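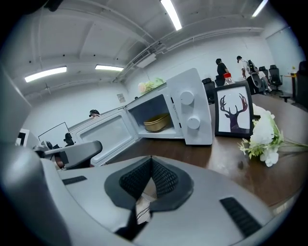

第29号 3ページ 8月

共用の電子レンジ、扉を開けたまま夏を越すか

オダ集会棟の談話室に置かれた白い電子レンジをめぐり、利用者のあいだで静かな議論が続いている。争点は二つある。使い終えた後に扉を開けておくべきかどうか。そして、天板の造花をどうするかである。

発端は先月、談話室の連絡ノートに書き込まれた一行だった。「においがこもるので、使用後はしばらく開けておいてください」。筆跡から書き手はすぐに知れた。二階で織物教室を開いているマユリー・シッティチャイさんである。本人も隠す気はないらしく、「カレーの翌日に牛乳を温めてみれば、誰でも同じことを書きます」と話す。

これに対し、翌朝のノートには「開いた扉に肘をぶつけました」との返信が載った。署名はダミアン・シュチェパンスカさん。肘の具合を尋ねると、もう痛くはないが忘れてもいないという。その後ノートには賛否の書き込みが続き、用意されていた50ページの冊子は残りわずかとなった。本来の用途である鍵の受け渡しの連絡は、余白に小さく書かれている。

電子レンジは、つまみが上下に二つ付いただけの簡素なものだ。濃い茶色の木目のテーブルに載り、大きく開いた扉は左側へ張り出す。庫内の右寄りには金色の楕円形の容器が収まっている。この容器についても本紙は取材を試みたが、持ち主は名乗り出ていない。連絡ノートには「金色のものは温めないこと」という注意書きが三人の別々の字で残されており、この点に限っては談話室の意見は一致している。容器がなぜそこを定位置にしているのかは不明のままだ。棚は空いている。

造花のほうは、さらに込み入っている。淡いピンクの花に、薄緑やクリーム色の花びらと葉を合わせた小さな束で、天板の右側に寝かせてある。置いたのはナンタナ・トンスックさん。隣町の雑貨店ポルカルで900円だったという。「花瓶も買うつもりでしたが、花で予算が尽きました」。立てる予定は今のところないそうだ。

安全面を気にする声もある。談話室の備品を受け持つマフサ・ナジャフィさんは、天板に物を載せたまま加熱しないよう、使う前に花を隣のテーブルへ移す案を出した。案は通ったものの、移した花を戻す役が決まっていなかったため、最初の三日間、花は隣のテーブルで過ごした。現在は「温め終えた人が戻す」と改められている。温めている途中で帰ってしまう人の扱いについては、次回に持ち越された。

なお、電子レンジの右手に立つ黒い額縁には、いまのところ苦情が一件も寄せられていない。談話室の備品としては異例のことである。

次回の話し合いは午後7時から、同じ談話室で開かれる。前回の出席者は21人で、夏祭りの反省会を上回った。進行役のイリジオ・アマラルさんは、議題を扉と花に絞りたい考えだが、冷蔵庫の製氷皿について発言したいという申し出がすでに二件届いている。飲み物は各自持参のこと。温かいものを希望する人は、開始前に済ませてほしいとのことだ。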